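Section 4. Setting Up the Board Station

Read this before you unpack the oil. Most of the trouble people have with a large wooden board starts with where they put it and what they believed on the label.

4.1 Choosing the spot

1. Pick a stretch of counter you can leave alone. A big board gets moved twice, and after that it lives wherever it landed.

2. Stay clear of the stove and the dishwasher vent. Older Pelkonen leaflets said a board "adapts" to steam. We have not seen one adapt. We have seen several cup in the middle and rock.

3. Wipe the counter and let it dry. Run your palm over it afterward. A single grain of salt under a heavy board will mark polished stone.

4. Set the board down flat. Do not slide it into position.

Note: Marble is softer than the people selling it tend to admit. Lemon juice, vinegar, and tomato will etch it, sealed or unsealed. Sealer slows down stains and does very little about acid. If you have a marble counter, treat the board as the place where all cutting happens, including the one lime you were going to do quickly.

4.2 Leaving a margin

Keep a strip of bare counter along the side you work from and along the front. The strip gives you somewhere to wipe toward, and it lets you see juice that has gotten past the groove. Line up the straight side of the board with something fixed, such as the counter edge, and you will notice when it has crept.

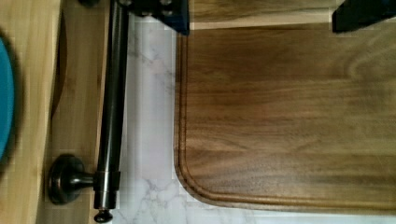
Figure 4. Board on marble, with the juice groove following the rounded corner.

If the board creeps during use, put a damp cloth under it while you work and take the cloth out when you finish. Rubber feet are the usual advice. They work on some boards, but they also mean you can only ever use one face, and the Fanon stick-on kind we tried left rings on pale stone. Isabelle Landry, who edited the first version of this guide, still prefers them. The rest of us use the cloth.

Caution: Never leave a wet cloth under the board overnight. The bottom face takes up water, the top does not, and the board bows.

4.3 Using the groove

1. Put the groove side up for meat, ripe tomatoes, melon, and anything else that runs. If the other face of your board is plain, keep that one for bread.

2. Cut inside the groove. Chopping across it chips the lip and dulls the knife.

3. Empty it before it is full. A groove holds less than you think, and sellers who print a capacity on the box have presumably measured it on a perfectly level table.

4. To empty, blot with a paper towel first. Tipping a loaded board toward the sink puts most of the juice on the floor.

5. Scrub along the channel with a narrow brush. The curve at each corner is where food dries on.

4.4 First oiling

Warm the oil bottle in a bowl of tap water. Spread a thin coat with a rag, going with the grain, and work it into the groove with a fingertip. Wait 12 hours, wipe off whatever is still sitting on the surface, and repeat. Two coats are enough for most boards. The Erdale instructions ask for a good many more, and Erdale also sells the oil.

Do the bottom and the edges too. An unoiled underside is the most common fault we are asked about.

Caution: Do not use olive oil or any other salad oil. It goes sticky, then it smells. Use food-grade mineral oil.

Caution: Oil will darken unsealed marble. Do the oiling on newspaper over a table, and let the board stand on edge before it goes back on the counter.

4.5 Things you can skip

Board conditioner with added fragrance. Lemon and salt scrubs, which clean about as well as dish soap and are bad for the stone. The Ondness "antibacterial" wipe, which may do something, although the packet is vague on what. Hot water, soap, a rinse, and drying upright will cover ordinary use.

Tianyou Cui tested the sanding step for this edition and asked that we take it out. A new board should not need it. If yours is rough out of the box, send it back.

Continue to Section 5, Knives and Where to Keep Them.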